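Quick one — dinner's on and I've got half an ear on the timer

So. Moved the blog off Stemetti at last. Been meaning to since November and kept putting it off. Four evenings in the end, I'd told myself one.

The export was fine. 281 posts, all there, even the awful early ones about the bus to Clirnbridge. Comments came over too, 1,054 of them, though a good half are spam I never got round to deleting. Sorry if yours got swept up when I had a clear out last night. Went a bit fast with the tick boxes.

What didn't come over: categories, the sidebar, and any post with an apostrophe in the title. No idea why. 39 of those, which I've been fixing by hand while the telly's on. If you land on one called "Dont" something, I haven't reached it yet.

New place is Etim. Plainer. Fewer knobs to fiddle with, good for me as I'm a fiddler. Costs a bit less, loads quicker on my phone, and the writing box doesn't eat paragraphs when the train goes into the tunnel. Old one did that to me twice in a week and that was that realy.

Things still broken — the search, the archive page (goes to a blank), and the email sign up. If you used to get posts by email you'll need to sign up again once I've got it working. Will shout when it is.

Old links should still find their way over. Some won't. The Wultisness walks are the ones people seem to want so I did those first, all the maps open now.

Might change the colours. The green is a bit much isnt it. Also need to sort a proper About page, the one up there is from two jobs ago.

Right, timer. More when the search is fixed.
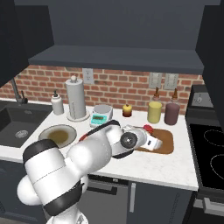

Chopping board, kitchen counter (render)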